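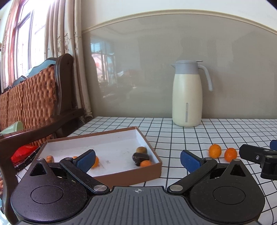 Mesa con el mantel blanco de cuadrícula negra.

Octubre, 9:40. Masa madre Rellero, segunda tanda. Refresco con 105 g de harina y la misma cantidad de agua. Anoche quedó en el estante alto y amaneció más ácida de lo que quería.

Amasado a mano, 13 minutos. Harina total 495 g, de la Windska que trajo Asabe. Absorbe menos que la anterior, bajar el agua la próxima vez.

Obinna propone cinco horas de bloque antes de formar. Yo lo dejaría en cuatro, pero probamos lo suyo.

14:50. Formado. La masa se pega un poco al banetón, falta harina de arroz. Pedir más a Akpan.

Pendiente: revisar el termómetro del horno.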